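The Samitz Tabletop Loom

Home > Weaving > Looms > Tabletop

We have been selling looms out of the same drafty building for a good many years now, and if you asked any of us which one we'd send home with a brand-new weaver, you'd get the Samitz every time (well, nearly every time -- there is still a soft spot around here for the old floor models). It's a rigid heddle loom that sits on your kitchen table, or leans from your lap to the table's edge if that's how you like to work, and it folds up with the weaving still on it when it's time to set out supper.

The frame is solid beech, sanded smooth and left bare, so you can oil it, wax it or leave it just as it is. I oiled mine with walnut oil the first winter and have done nothing to it since, and it has turned a lovely honey color. The joints are bolted, and the tool you need for them is in the box, taped to the inside of the lid where people tend to miss it!

What comes in the box

The loom itself, in parts, with one medium heddle
Two stick shuttles
A threading hook
A warping peg and clamp
Two table clamps
The printed booklet, with 3 starter projects: a plain scarf, a striped runner and a set of mug rugs

The heddle that comes with it suits worsted and light worsted yarns. Finer and coarser heddles are sold separately, and you can swap them whenever the loom is empty. If you're itching to weave dish towels in thin cotton, do yourself a kindness and add the fine heddle to your order now.

About the yarn

New weavers often ask me what to put on first, and my answer is always a smooth, plied wool in two colors you already love. Tavitz is the one we wind for our own shop samples. It has some give in it, it forgives an uneven beat, and it doesn't fuzz up in the heddle the way a single-ply will. After that, try the Lo Presti cotton for towels. It's less stretchy and wants a more even tension, so I'd save it for your second or third warp, when your hands know what they're doing.

Please don't use your handspun for the first one. I did, and I'm still a bit sad about it.

Putting it together

Set aside an evening and a cup of something. The side pieces are marked on the inside, and the ratchets go on the right as you sit facing the loom. Leave all the bolts a little loose until the whole thing is standing square, then go around and tighten them. Almost 80 of these looms have gone through our beginner classes, and the wobbly ones have mostly been cured by loosening everything and starting that last step over.

Care and spare parts

Keep it away from the radiator, dust it with a dry cloth, and ease off the tension if you'll be away from a project for a week or more. Ratchets, pawls, apron cords and heddles are all kept in stock. The Hundura floor stand fits this loom too, and it ships in its own carton.

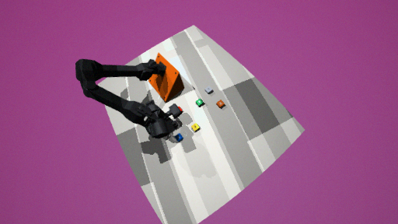

Can I weave something wider than the loom?

You'll want a second heddle for that, and a bit of patience. With two heddles you can weave a double layer joined along one side, and it opens out to nearly twice the width when you take it off. Small blankets are very doable this way, though I'd get a few scarves under your belt first.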